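Constituent Services Assistant (one position, part-time)

Office of Gladys Owino, Member of the State House
District office in Endau

The office of Representative Gladys Owino is looking for one person to join the team that answers residents of the district. The district includes the town of Endau, the villages of Cusier and Beddoe, and the farms between them. Many people who write to us have a problem with a state agency, and they have often tried two or three other doors before ours. The assistant is usually the first person they speak with.

The position is for 16 hours per week. It begins in January and continues until the end of the legislative session, with the possibility to extend if the budget allows it.

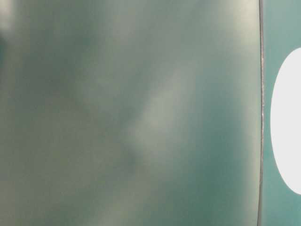
What you will do

You will answer the telephone and the general mailbox of the district office, and receive the residents who come without an appointment. You will open a case for each request, ask the resident to sign the privacy release, and write to the agency concerned. The most frequent subjects are unemployment benefits, driver's licenses, property tax relief and professional licenses.

You will also follow the open cases. At the end of last session we had 177 of them, and 56 were waiting for an answer from the agency for longer than one month. We want to make this second number smaller, and a good part of your hours will go to it.

Two evenings per month the Representative holds open hours, one in Cusier and one in Beddoe, from 6:00 p.m. to 8:00 p.m. You will prepare the list of residents who wish to speak, take notes, and send every person a short letter afterward. These evenings are included in your weekly hours.

The assistant does not work on election campaigns. Campaign questions that arrive by mistake at the office are returned to the sender with a standard reply.

What we ask from you

You should write clear and polite English, and be able to explain a rule to a person who is upset about it. You should be comfortable with a spreadsheet and with ordinary office programs. Experience in a public office, a library, a clinic or a legal aid service is welcome, but it is not required. We will teach you how the state agencies are organized and which form belongs to which problem.

A second language is a big advantage. Please tell us in your letter how well you speak it and how well you write it, because these can be very different things. I say this as a person who learned English as an adult.

You must keep confidential everything that residents tell you. You do not need to be a member of any party, and we will not ask you about your vote.
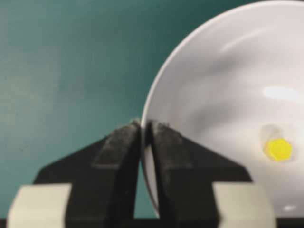
District Services Team, Office of Rep. Gladys Owino

We are a small team, and the assistant will report to the district director. The other members work on legislation and the public calendar, and they are in the capitol during most of the session, so you should be able to work alone for part of the day. In the first weeks the director will sit with you for every new case.

Pay and conditions

The pay is by the hour, according to the state scale for legislative staff, step 2. Paid sick leave starts on the first day. Travel to Cusier and Beddoe is reimbursed by the mile. If you do not drive, please apply anyway, and we will arrange a ride with another member of the team.

The office is on the ground floor and the entrance has no steps. The number 2 bus stops across the street. There is a kitchen for the staff, with a refrigerator and a table for lunch. 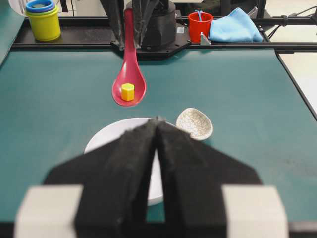 Plate in the staff kitchen.

How to apply

Please send a letter of one page and a résumé to the district office, by mail or by hand. Write "Constituent Services Assistant" on the envelope. In the letter, describe one time when you helped somebody to solve a problem with an office or a company, and what you did when the first answer was no.

We do not need a photograph, your date of birth or copies of diplomas. Two references will be requested only from the persons we invite to an interview.

The interview takes 45 minutes and includes a short writing exercise, in which you answer a letter from a resident. You may use a dictionary. If you need an adjustment for the interview, for example more time or a sign language interpreter, please mention it when we call you.

All applicants will receive a reply, also those who are not selected. Questions about the position can be asked by telephone between 9:00 a.m. and noon.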